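Search this site
Enter keywords
Go
Print this page
E-mail this to a friend

The Bread Boat

by Kanchan Dwivedi

The bread came to Marholm on the boat, and the boat came when the wind allowed it. Polyxeni Tzanetos had kept the shop for 30 years and she did not look at the sea any more. She looked at the flag on the school roof. If the flag lay flat against the pole, there would be bread by 8. If it stood out stiff like a board, she took the sign from under the counter and put it in the window. The sign said TOMORROW.

On Monday the flag stood stiff.

"My mother will not believe it," said Endang. She was nine and she had run all the way with the money in her hand. "She says you hide the bread for the people from Skurska."

"Your mother can come and look in my cupboards."

"She says she has looked."

This was true. Mrs Simanjuntak had come in September, when the shop was full, and had opened every door behind the counter, also the door of the small toilet. Since then the two women had not spoken, and the child carried the words between them together with the milk.

Polyxeni gave her two eggs in a paper and a piece of hard cheese. "Tell her flour and water and a hot pan. People lived like this before the boat."

"We have no flour."

"Then tell her to borrow."

Endang stood and moved her foot over the floor. She did not go. Behind her the door opened and old Andreadis came in with so much wind that the postcards fell from their stand.

"She is coming," he said.

"Who is coming?"

"The boat. Štěpánka is bringing her in. I saw the light from the hill."

"In this weather? She is mad."

"I only say what I saw," said Andreadis, and he began to pick up the postcards, slowly, reading the back of each one although there was nothing written on them.

They went down to the harbour, all three. Polyxeni did not lock the shop. She had put on her husband's coat, which was too long for her and had been too long for him also, and she held it up in front with both hands so that she would not step on it. The water was grey and came over the wall. Other people were standing there already, close to the side of the ice house, and among them was Mrs Simanjuntak, with a scarf tied under her chin.

The two women looked at each other and then at the sea.

For a long time there was no light. Andreadis said it had been there, he was certain of it, a white light and under it a smaller one. Somebody told him that he had seen the lamp at Udari. He answered that he had known the lamp at Udari for longer than some people had known their own names.

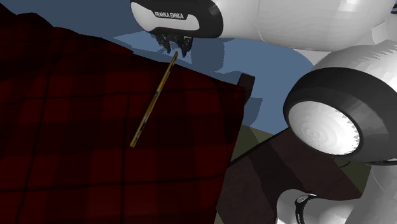 A Franka Emika arm above a dark red plaid cloth.

Then the boat came from behind the rocks, much nearer than anyone had expected, and lower in the water. Štěpánka Tóth was standing at the wheel with no hat. She shouted something and the wind took it. A rope flew and fell short, and flew again, and it was Mrs Simanjuntak who caught it, because she was in front. She could not hold it alone. Polyxeni let go of the coat and took the rope behind her.

They pulled. The coat went under Polyxeni's shoes and she sat down on the wet stones, but she kept the rope.

"Are you hurt?" said Mrs Simanjuntak, without turning.

"No. Pull."

When the boat was tied, Štěpánka handed up the boxes. The bread in the top box was soaked with salt water and good only for hens. The second box was dry. She had also a letter for Andreadis, which he put inside his shirt and did not open in front of people.

"You could have waited until tomorrow," Polyxeni said to her.

"The baker at Politis had baked it already," said Štěpánka. "What should I do with it, eat it all?"

Polyxeni sold the bread there on the wall, from the box, because it was foolish to carry it up and let people follow it. When Mrs Simanjuntak held out her money, Polyxeni took it and gave back the right change, and then she took one more loaf and put it under the woman's arm.

"I did not pay for this one."

"It is from the cupboard," said Polyxeni.

Endang looked at her mother. Her mother's face did something strange, and she pulled the scarf over her mouth. They walked up the hill in front of the others, and the child was already eating the end of the loaf.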